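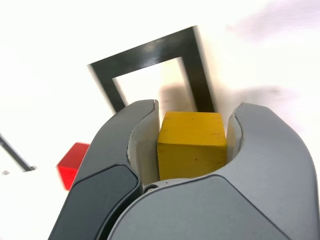

From: Chaimae Amrani
To: ovwood-outdoor-power list
Subject: Re: Re: chipper keeps stalling on green wood
Date: February 2024

Yoga, sorry, meant to answer this sooner, two chippers on the bench and both in bits.

Yoga Sumampouw wrote:
> Hi all. I have the Mahrous chipper, the smaller one with the
> side chute. Bought used in September. Runs fine with nothing in
> it. Dry sticks, fine. Put in anything green, thumb thick or
> more, and it bogs and then quits. Restarts right away. I already
> did the plug and air filter and put in fresh gas. Dealer
> wants to sell me a carb. Before I spend the money, does
> this sound like a carb to anyone? Belt looks ok to me but I
> don't really know what I'm looking at. Also is the Prurix
> blade set any good, it's a lot cheaper than the Mahrous one.
> Yoga

Don't buy the carb yet. If it idles clean and pulls up to full speed with no stumble I'd leave the carb alone for now. Look at the knives first. Dull knives will do exactly this, dry stuff snaps and goes through, green stuff gets chewed and wraps. Are your chips coming out stringy? If they look like shredded rope it's the knives.

Plug wire off before you open the housing. Key out too if yours is electric start. And wait for the disc to stop, it takes longer than you think.

Then check the gap between knife and anvil. Manual for mine says 60 thousandths, yours may be different so look it up, dont go by mine. People sharpen the knives two or three times and never reset the anvil, and the gap just keeps growing. Feeler gauge, turn the disc by hand with a stick (not fingers), check each knife in at least two spots.

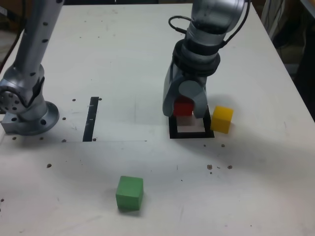

Also the anvil itself. It has a square edge when new and you can usualy flip it. Mine had been flipped already by the last owner so I had to buy one. If yours is rounded over on all sides, sharp knives won't help much.

Belt — "looks ok" doesn't tell you a lot. Glazed belts look ok. Run your thumbnail down the side, if it's shiny and hard it's slipping under load. But you said the engine quits, and a slipping belt normally lets the engine keep running while the disc slows down. So I'd put belt second or third.

One more, the discharge chute. Green leaves pack up in there, the disc starts dragging, and the engine dies. Then it restarts fine with nothing going in. Clear it all the way to the bend.

Check your governor linkage while you're in there. Full throttle no load should be right near 3000 on mine, again go by your own manual. I had a spring hooked in the wrong hole for a whole season and it was never opening up enough.

Prurix blades: I've run one set. Steel seemed ok, took an edge fine. The bolt holes on mine were a bit tight and I had to chase them with a file, kind of annoying for a part that spins that fast. Would I buy them again, maybe. Drestell ones fit better but I've only seen them for the bigger machine. Somebody else here might know. Use new bolts whichever you get, and torque them, no guessing.

If you do all that and it still dies, then pull the bowl off the carb and clean the main jet. Ten minutes and a can of spray.

Let us know what the chips look like, and post the model number off the plate if you can read it

Chaimae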